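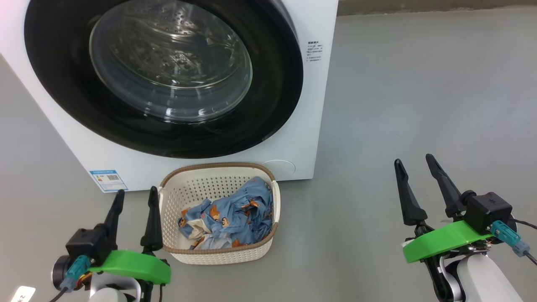

Kolunon Laundry Kit – Frequently Asked Questions

Last updated: 2026-01-20

What is included in the kit?

The kit includes two arms with two-finger grippers, the head camera, the control box with the Tilus software already installed, and a set of cables. The washing machine and the basket are not included. You also need a stand or a mobile base. We sell one with the name Kamata, but other bases can be used if they carry the weight.

Which washing machines can it work with?

Front-loading machines only. The door must open to the side and the kit must be able to see the whole door from the front. Top-loading machines are not supported, and we have no plan for them at this moment.

My machine has a child lock. Is it a problem?

Please switch it off before you start a task. Tilus can not press and hold a button for a long time.

Which basket should I use?

A small rectangular plastic basket is best. It should be stiff, with handle openings at the short ends. Soft fabric bags fold together when the fingers push on them, and the kit will stop and ask for help. Put the basket on the floor close to the machine, below the door, but leave enough space for the door to swing.

How many pieces can it load in one task?

The limit in the software is 64 pieces. For most homes the drum will be full a long time before this. We recommend that you begin with 5 pieces or less, until you know how the kit behaves with your machine.

Can it take one pillowcase from a pile?

Usually yes. When two pieces are caught together, it lifts them a little, shakes them and tries again. After 3 attempts it puts them both in the drum and writes a note in the log. If you don't want this – for example, because you wash colors separately – please sort the clothes before.

Does it add the detergent?

No. In December we tested a version that could open the detergent drawer, but the result was not stable enough and we removed it.

Can the fingers damage my clothes?

The grip force is low in the standard setting. Still, we ask you not to use the kit for silk, lace or knitted wool. Please look at the finger tips once a week and change them if the surface feels rough.

How long does setup take?

A person with some experience needs a little over 2 hours. The longest part is the calibration of the arms with the camera. If you are near our workshop in Zirkesthorpe, Shota Chiba can do the setup with you there – please write to him first and send a photo of your door handle.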